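Packing Bench Inspection: Checklist with Comments
Site: Drider, packing room
Date of inspection: 24th September
Inspected by: Lutz Wendt
Reviewed by: Hartmut Ruppert

Scope: cartons, closing materials and the work surface used for small-parts packing. Items are marked Satisfactory, Needs Attention or Not Inspected. 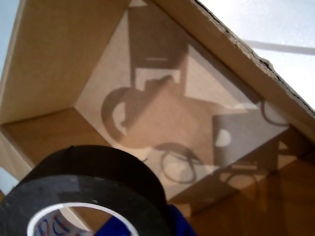
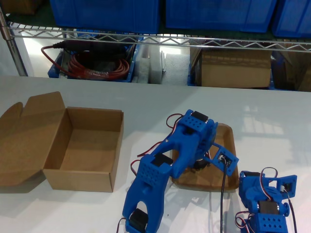
1. Work surface

1.1 Surface clean and free of adhesive residue: Satisfactory.
1.2 Clear working width of at least 600 mm in front of the packer: Needs Attention.
Comment: The required width was not available at the start of the inspection. Items not needed for the order in hand are to be returned to the shelf before the next carton is opened.
1.3 Cables kept clear of the packing area: Needs Attention.
Comment: Refer to Section 4 of the bench procedure. Cables are to be routed to the rear of the table wherever possible.

2. Cartons

2.1 Correct carton size for the order: Satisfactory.
2.2 Flaps and edges sound: Needs Attention.
Comment: One flap has a rough, torn edge with paper fibers exposed. The carton may be kept for internal transfers between Drider and Vustau. It is not to be used for customer shipments.
2.3 Cartons checked for leftover contents before filling: Satisfactory.
2.4 Lids fold back fully and do not spring forward during filling: Satisfactory.
2.5 Shallow trays and lids stored separately from full-depth cartons: Needs Attention.
Comment: Repeat finding. The shelf labels supplied by Tiedemann have still not been put up.

3. Tape and closing materials

3.1 Tape suitable for the carton weight: Satisfactory.
Comment: Black tape is accepted for internal use only. Customer cartons are closed with the standard clear tape, stock number 1445.
3.2 Tape rolls kept out of open cartons: Needs Attention.
Comment: A roll left in a carton can be packed by mistake. Rolls are to be returned to the holder after each closure.
3.3 Minimum tape overlap of 50 mm at each end: Satisfactory on the sealed cartons sampled.
3.4 Tape knives retracted and stored: Not Inspected.
Comment: The knife cabinet was locked. To be covered at the next visit.

4. Storage and access

4.1 Flat cartons stacked no higher than 400 mm: Satisfactory.
4.2 Walkway behind the bench clear: Satisfactory.
4.3 Waste cardboard removed at the end of the shift: Satisfactory.

Corrective actions

Items 1.2, 1.3 and 3.2 are to be corrected by the shift lead before packing resumes. Items 2.2 and 2.5 are to be closed by the end of September and entered in the Mutusness log under the bench number.

Reviewer's note (H. Ruppert): Findings accepted. Item 2.5 will be raised with the stores office. Please attach the signed copy to the bench folder.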